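Van Wijk open day: one cell, many screws

The bus to Ploltwood runs once an hour and drops you at a traffic circle with a tire shop on one side and a field on the other. The Van Wijk hall is behind the tire shop. I had signed up for the open day in February, back when November seemed like a month that happened to other people, and so on 1 November 2018 I stood in a parking lot in the drizzle with a paper badge that said VISITOR in case there was any doubt.

They give you coffee first. Then safety glasses, then a talk about safety glasses. After that we were let loose in groups, and mine got the cell I had come for, the one they call Rillus.

Rillus is an arm on a pedestal inside a cage, and it fits rocker switches into small round appliance housings. It does this all day and most of the evening. The arm picks a switch from a tray, turns it so the terminals face inward, presses it home and goes back for the next. A shift target is 923 housings. The board by the door said 736, in green, which I thought was generous of green.

What I wanted to know was who looks after it, and the answer is two technicians and a binder. The binder lives on a hook on the cage. Every morning before the first housing goes in, somebody wipes the gripper fingers, checks the air pressure, runs the arm empty through its whole path at a crawl and initials a page. The binder is on its third spine. There is a tablet that was meant to replace it, and the tablet is used to hold the binder open.

Gripper fingers get swapped every 160 hours. I watched this done and it took less time than the safety glasses talk. Two screws, old finger off, new finger on, then a steel gauge block pushed between them to see that they close square. If they don't, the arm puts switches in very slightly crooked, and a crooked switch sails through the camera check and fails when a human thumb meets it. They learned this the slow way, from a pallet that came back from Astitz with a polite note.

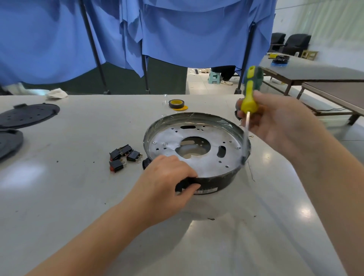
Setting the cell up for a new housing is the part I found most interesting, and it begins a long way from the robot. Before anybody programs a move, they put the thing together and take it apart by hand at a table, over and over, until they know which steps the arm can have and which it can't. It's humble work. A screwdriver with a yellow and green handle goes down inside the rim, the other hand hangs on to the side handle so the housing doesn't waltz off, and four red-faced rocker switches lie next to it waiting their turn. A roll of black tape sits within reach, as it does at every serious engineering enterprise I have visited. I asked whether the angle of the driver mattered. It matters a great deal, I was told, and I was told for quite a while. A person leans the tool without thinking about it. The arm has to be given that lean as a number, and if the number is off the bit climbs out of the screw and chews the head.

So the arm does the switches, and people still do the awkward screws. There is a plan to change this. The plan has its own binder.

Back at the cage we got to see a fault, which I suspect is the best thing that can happen on an open day, though our guide seemed less thrilled. The arm stopped halfway to the tray and a lamp went amber. The screen said 37. We all leaned in. Fault 37 is "part not present," and the part was present, just lying on its side in the tray. A technician opened the gate, set it upright with one finger, closed the gate, pressed reset, pressed reset again with more feeling, and off it went. He wrote it in the binder. Most of that page said 37.

I asked why they don't fix the tray. They have fixed the tray. The current one is the fixed tray.

Practical notes, if you are thinking of going. Wear closed shoes or they will lend you some, and you don't want the ones they lend you. Ask for the Rillus group at the desk, or you'll be put in with packaging, where I hear the stretch wrapper is very fine. Photography is allowed outside the yellow line. The sandwiches come out at noon and the cheese ones go first. The last bus back leaves at ten past five, from the other side of the traffic circle, where there is no sign.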